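4.2 Where the small things go

We turn now to baskets. Of the 249 objects that participants in the Wolstead apartments were unable to place in any category of their own devising, 227 ended up in a basket. The remaining 22 stayed on the windowsill, where most of them had been when we started.

Our participants did not think of the basket as a decision. Asked why a glove, a spare key or half a packet of seeds was in there, they tended to answer that it was "just in the basket," as though it had been born there. Lanz (in her earlier work on hallway furniture) calls this deferred placement, and her term is kinder than the one used by several spouses. An object in a drawer has been put away. An object in a basket has been put somewhere, and the household agrees to leave the matter open until guests are due.

The second basket deserves separate treatment. Almost no household in our sample bought two at once. The usual course was a single basket, purchased with a firm plan for its contents, followed some months later by a matching one, purchased with the same plan. We had expected the pair to divide the labor between them, say mail in one and chargers in the other. Participants described just such a division with confidence, and then looked in the wrong basket. When Malabanan repeated the interviews in January, the division was described again, with the same confidence and the other way around.

Position mattered more than contents. On a desk or table pushed up to a wall, the basket nearest the person did nearly all the work, and the one behind it served as an archive (Figure 6). Things went into the front basket with one hand, often while the other hand was busy with something else, and they came out of it the same way. The rear basket was reached over its neighbor or around it, and it was consulted mainly when the front one had failed. One participant on the Zomska side of the building referred to hers as "the cellar."

Open tops turned out to be essential. We supplied 20 households with lidded versions for 2 weeks, and the lids were on the floor by the first evening, except in one home where the lid had become a tray and was itself collecting small things. Weave and color made no difference that we could measure, though participants had strong feelings about both and shared them at length.

Rooms with laundry machines in them produced their own variant. Pockets are emptied before a wash, and whatever comes out needs a surface within arm's reach. The nearest basket got it, whatever that basket was officially for. Coding these items was the slowest part of the study, and Lanz and Malabanan disagreed for most of an afternoon over whether a single sock is a garment or a small thing. We have coded it as a small thing, pending the arrival of the other sock.

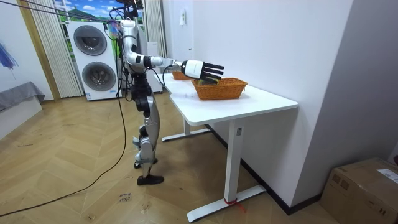
Figure 6. Front and rear baskets on a desk against a wall, in a room with a stacked washer-dryer. A small dark green item is in the front basket.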